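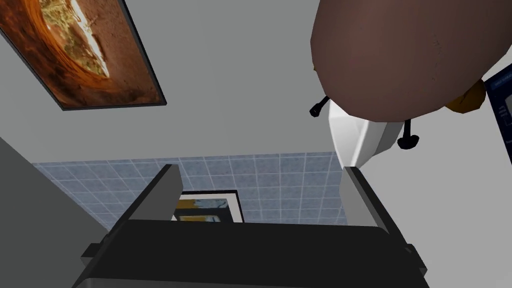
Skodano Grout Renewer, Light Gray

Item: Skodano Renewer LG
Made in: Flurnport
Availability: in stock, ships from our Skoltham warehouse
Sold as: single bottle or box of 5

Skodano Grout Renewer is a water-based color coat for old cement grout in kitchens, bathrooms and laundry rooms. You apply it on the existing grout line with a small brush, and you wipe the extra off the tile before it dries. The grout does not need to be removed if it is still hard and complete. If it is falling out, please repair it first with a normal repair grout and let it harden as the package of that grout says.

The product is for walls and for floors with light use. We do not recommend it inside a shower where water stands for long time, or in a swimming pool. Customers have asked us many times about the pool, and the answer is still the same.

What is in the bottle

One bottle contains 80 ml. It has a narrow neck, so you can pour a little into a dish and close the bottle again. The brush is not included in the single bottle. In the box of 5 there is one brush, flat, with short hair.

How far it goes

This depends on the size of your tile and on how wide is the line. With small square tile there is much more grout than with large tile, and people usually order too little. One bottle is enough for roughly 23 meters of line when the line is narrow, with one coat. For dark grout which you want to make light, please calculate two coats.

A simple way to measure: count the tile lines in one direction, multiply by the length of the wall, then do the same in the other direction and add both numbers.

How to use

Clean the grout with a grease remover and a stiff brush. Behind a stove this step takes the most time, and it is the most important one. Rinse with clean water two times. Soap that stays in the grout will make the color come off in small pieces after some weeks.

Let the wall dry overnight.

Shake the bottle well. Paint only a small area, as much as you can reach without moving your feet. Wait until the surface looks dull, then wipe across the tile with a damp cloth, in diagonal direction. Do not wipe along the line.

Second coat can be applied after four hours. Keep the wall dry for one full day. On floors please wait two days before you put back any furniture.

Colors

Light Gray (this page), White, Sand, Slate. The White has a slightly warm tone and next to very cold white sanitary ware it can look a little yellow. If you are not sure, order the color card first. The price of the card is taken off from your next order.

Please note

Unglazed tile and natural stone can take the color into the surface. Try on a hidden place before. Do not use it on silicone joints, it will not stick there. Do not store under freezing temperature. We stop shipping to unheated pickup points in November and start again in spring.

Questions from customers

Can I mix two colors? Yes, but mix enough for the complete wall at one time. It is very difficult to get the same tone again.

My old sealer is still on the grout. Will it hold? Usually not. A drop of water that stays round on the grout means the sealer is still working, and you should remove it first.

Is it the same as the Watkins product you sold before? No. The Watkins was thicker and came with a roller. We have no more bottles of it, and its color names do not match with these ones.

Larger quantities

For hotels, rental buildings and other orders above 1,000 meters of grout line, please write to Vsevolod Palamarchuk in the Skoltham office and include the tile size and line width. He will answer with a price and a delivery date.

Product information last updated October 9, 2018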